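Marzo, por la redacción de la tienda Clismont

Atril plegable Undau para ferias del libro y lecturas públicas

Os lo digo ya de entrada: llevo tres temporadas montando casetas en ferias del libro y he roto atriles de todos los colores. El Undau es el primero que me ha durado dos seguidas, y por eso acabé metiéndolo en la tienda (¡y poniéndolo en portada, que no es poco!).

Lo hace Paucar, un taller pequeño que antes solo trabajaba para institutos culturales y auditorios. Se nota, porque la bandeja aguanta un catálogo gordo de editorial sin vencerse hacia delante, y el labio de abajo tiene la altura justa para que el libro no resbale pero puedas pasar página con una mano mientras sujetas el micrófono con la otra. Parece una tontería hasta que te toca presentar a un poeta traducido, con el original en un lado y la versión en castellano en el otro.

Yo uso el modelo de 11 posiciones, que se regula con una palomilla lateral. Hay otro de 6, más barato, y para una firma de ejemplares sobra. Si vais a hacer lecturas bilingües o mesas redondas con intérprete, id al grande, de verdad, que cada ponente lo quiere a su altura y no es plan de andar con calzos debajo de las patas.

Plegado cabe en su funda y va al hombro. Yo lo meto en el maletero con las cajas de libros encima (ya sé que no se debe) y de momento ni una marca. La funda viene incluida, aunque la cremallera me parece lo más flojo del conjunto; a la mía le puse un tirador nuevo el primer mes. Se lo conté a los de Paucar y me dijeron que lo están mirando.

Pesa lo suyo, eso también. Si hacéis feria de un solo día y llegáis en tren, quizá os compense el Tavton, que es de mesa y se queda en la mitad de bulto. Lo que pierdes es presencia: en un pabellón grande, con gente pasando por los dos lados, un atril de mesa se lo traga el ruido.

Precio: 254 euros el de seis posiciones y 323 el grande, funda y envío incluidos.

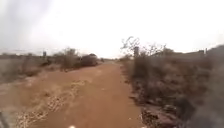
Los pedidos que entran antes del viernes al mediodía salen esa misma semana. Si sois biblioteca, centro cultural o asociación de traductores y necesitáis factura con retención o presupuesto previo, escribidme antes de comprar y os lo preparo, que luego rehacer papeles es un lío para todos. También alquilo dos unidades para festivales de literatura, con fianza, y suelen volar en primavera.

Recambios tengo siempre: palomillas, tacos de goma para las patas y el labio de la bandeja. Las fundas sueltas están agotadas hasta nueva remesa.

Clismont, material para ferias y actos culturales | Contacto | © Clismont, todos los derechos reservados | Volver arriba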